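Okay friends, I finally tried the slow bread from that little bakery in Boltetti, the one I've been going on about since September, and I have thoughts (so many thoughts, bear with me).

First, it wants 400 grams of flour and 300 of water, and my poor old scale only believes in numbers when it feels like it. I weighed everything 2 times!

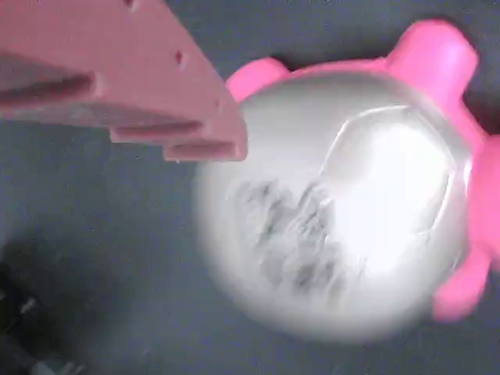
Big, white and round. Morning, everyone!

Second, you let the dough sit overnight, and I kept padding down to the kitchen in my socks to peek at it like it was a new puppy.

It came out a bit flat on one side, but oh, the crust! We ate half of it standing up with butter. Next time I'm adding rye, so if you have a favorite, please tell me which one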